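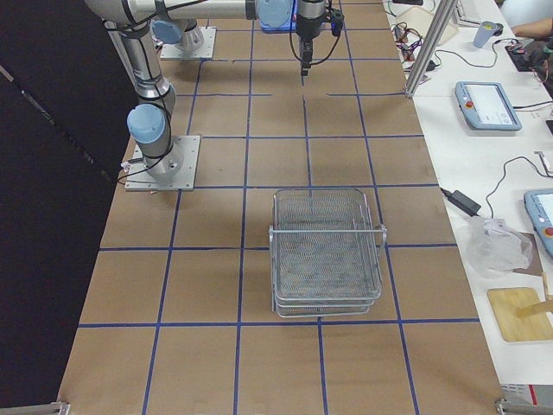 Bring the robots closer to the people who'd have to work beside them, was what one visitor asked for after our April session, and a few others wrote the same on their forms. Less talk, more time at the table.

So that is the plan.

MEDIA RELEASE
For immediate use
Oct 21, 2020

Trarken opens its doors at Dirlow for hands-on robot day

Trarken will hold its second open day at the Dirlow workshop next month, with two robot arms set up on the one long table and staff on hand to run them. Free entry. Bookings needed, numbers are tight.

The arms are being put to work on wire baskets and other everyday bits, the kind of handling job that small plants still do by hand, hour after hour. Picking up, putting down, turning around, doing it again. Not glamorous — but it is what people keep asking us about.

The table is covered in brown paper and marked out in squares with blue tape. Visitors will be able to pick a square and ask for a basket to be set down there. Staff will talk through each move as it's made and answer questions as they come up. If a grip fails, they'll say so and try again. We would sooner show a miss than a polished video.

Groups will be kept to nine at a time. Each session runs 15 minutes at the table, then a longer chat in the front room with tea and coffee. Anyone wanting a second go can put there name down at the desk.

What's new this time

The first open day was mostly slides, and we heard about it. This one has three parts: the basket work, a short turn on the teach pendant for anyone over 15, and a bench where visitors can leave an item from their own workplace for staff to look at. Small and solid is best. No glass, no food, nothing with a blade please.

Hillier, which runs a packing shed up the road, has already sent over a carton of its own trays. Alhassan is lending shelving and will have people there to talk about layout, floor space and guarding. Both firms were at the April session.

Nearly 900 people have signed up for the Trarken mailing list over the past year, a good many of them from shops and sheds with only a handful of staff. The open day is aimed squarely at them. No background in programming is expected. Bring the awkward questions, the ones about cost and about jobs included.

Getting there and on the day

Dirlow workshop, rear entrance, through the roller door. Parking on the gravel, not in front of the neighbours. Closed shoes only — no thongs or sandals past the yellow line. Long hair tied back. Masks available at the door and hand sanitiser at each stop. The workshop floor is level and there's a ramp at the side, let us know if you need it and we will have it unlocked.

School groups are welcome but need to book as a group. Teachers should ask for the early sessions, which are quieter.

Media

Reporters and photographers can come in ahead of the first group. Filming at the table is fine, tripods too, as long as they stay behind the line. Staff will be availble for interviews between sessions. Please book through the Trarken front office so that we can keep a slot free.

Bookings open now through the Trarken website or by phone in office hours. Dates and session times are listed on the booking page.

ENDS

About Trarken: Trarken sets up and tests robot handling for small manufacturers and packers, from its workshop at Dirlow.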